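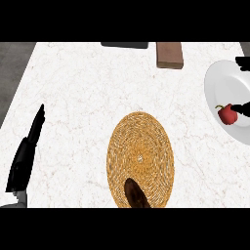
September, bench log, sim cell "Fluteo"

7:40. Came in to find the overnight run had stopped itself at episode 254 out of 1,077. Log says contact solver warning, right hand, and then a great deal of nothing. Restarted with the same seed and got the same warning at the same step, so at least the thing is consistent in its misery.

8:15. Went back to the pepper-and-plate layout. Right finger meets the pepper and the contact force goes straight to the limit. Turned on the collision shapes. The finger pad in the Zuvine model is still the old one, a bit longer than the drawn mesh, so the hand thinks it has arrived before it has. We fixed this in the left gripper last month and evidently felt that one hand was enough.

8:50. Copied the left pad over to the right and mirrored it. Mirrored it wrong. Mirrored it again.

9:30. Pad OK. The force no longer spikes but the pepper now creeps across the plate when squeezed. Friction on the plate was set to the default, same as the marble. Raised it a little. Raised it too far, and the pepper behaved as if glued. Settled between the two and wrote the value in the config with a comment this time, Mohammed-Awal.

10:45. Black bands top and bottom of the head view are the letterbox padding and are meant to be there. I mention it for whoever opens the next ticket. The black arms are another matter. Fingers come out flat black with stair-step edges, no shading at all, while the forearm casing at bottom left renders light gray like it should. Either the material isn't being found or the hands are being drawn by the mask pass. I suspect the mask pass, on past behavior. Physics doesn't care, so it waits.

11:20. Short run, 51 episodes, pepper layout only. No solver warnings. Left arm homes properly every time. Didn't score the grasps, that's for the Janjua script, which is down again.

1:10. Script back up. Wouldn't read the new config because of my comment. Removed the comment. Value is in this notebook's margin instead, where it will be safe forever.

2:00. Full run queued, step cap put back to 4,000. I had lowered it for debugging on some earlier day and left it.

To do:
right pad change into the Patus branch as well
hand material or mask pass, find out which
check the placemat collision shape, haven't looked at it since the import
M.-A. Atinga to rerun the left hand with the new plate friction

5:25. Episode 254 passed. Going home before 255.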